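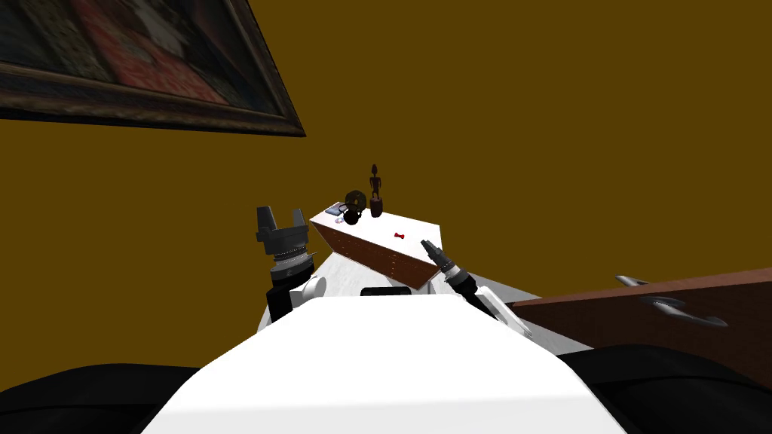
un peintre m'a dit hier que sur de l'ocre il fallait forcément une sous-couche, deux couches blanches ensuite, et que l'agence serait de toute façon en droit de refuser le résultat. Du coup je sais plus quoi faire.

Caution et mur repeint, je rends l'appart bientôt
Posté par mirabelle_sud, 2020-10-25
Rubrique Logement > Location vide

Bonjour à tous,
je quitte mon T2 à Semville en janvier, préavis envoyé en recommandé. Location vide, 6 ans dedans. À l'entrée les murs du séjour étaient blanc cassé (marqué « état moyen » sur l'état des lieux). J'ai repeint en jaune ocre, sans demander, je pensais que c'était bon vu que c'est propre et bien fait. L'agence (Dreketti) m'annonce par mail 222 € de retenue « remise en peinture », avant même d'être venue voir. Caution de 2000 € en tout, donc bon, c'est pas la mort, mais par principe...

Est-ce qu'ils ont le droit ? Est-ce que je repeins moi-même avant ? Et les trous de cheville, je rebouche tous les trous ou on me laisse tranquille pour ça ? Merci d'avance, je déménage dans les cartons jusqu'au cou donc je lirai le soir.

pat.du.44
Repeins en blanc et basta. Un pot, un rouleau, un week-end. Les agences c'est toutes les mêmes.

vieux_bail
Bonsoir. Plusieurs choses mélangées là-dedans, dans l'ordre :

Le droit de repeindre – oui, un locataire peut changer la couleur d'un mur, c'est de l'aménagement, pas une transformation. Pas besoin d'accord écrit. Là où ça coince c'est quand la couleur est vraiment criarde, ou le boulot salopé (coulures, plinthes tachées, prises peintes). Un ocre uni, ça se discute, mais je l'ai rarement vu passer pour une dégradation.

La retenue – on ne retient rien sur un mail envoyé avant la sortie. Il faut comparer l'état des lieux d'entrée et celui de sortie, et justifier avec un devis ou une facture. Demande le devis. Par écrit.

La vétusté – une peinture notée « état moyen » il y a 6 ans, elle vaut plus grand chose. Regarde si une grille est annexée à ton bail. Dans la mienne (agence Kneath, autre ville) la peinture perdait tout au bout de quelques années, avec une part résiduelle mini. Chaque grille est différente, lis la tienne.

Les trous – rebouche. Enduit, ponçage léger, une touche de la même couleur si tu as gardé le fond du pot. Quelques petits trous de tableau c'est de l'usage normal, une rangée de grosses chevilles non.

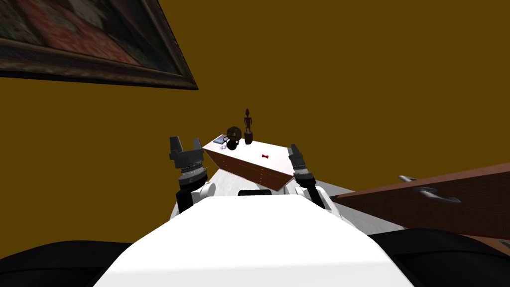

Autre vue, côté mur.

Pour les délais : un mois après la remise des clés si les deux états des lieux concordent, deux mois sinon. Donne bien ta nouvelle adresse, sinon ils trainent. Et si ça bloque, mise en demeure en recommandé, puis commission de conciliation, c'est gratuit. J'ai récupéré la mienne comme ça, sauf le nettoyage du four que j'avais zappé.

lulu-carrelage
D'accord avec vieux_bail sauf pour la sous-couche dont parle ton peintre. Si tu décides de repasser en blanc, sur un ocre mat bien lessivé j'ai fait sans, avec de la Wumness mat, trois couches par contre. La sous-couche t'en économise une, à toi de voir le prix. Séchage 5 heures entre chaque chez moi, chauffage allumé. Lessive le mur AVANT, surtout près de la cuisine, sinon ça cloque. Perso à ta place je toucherais à rien tant qu'ils ont pas sorti un devis.

mirabelle_sud
Merci !! Pas de grille dans le bail, j'ai tout relu. Je demande le devis demain et je rebouche les trous ce week end.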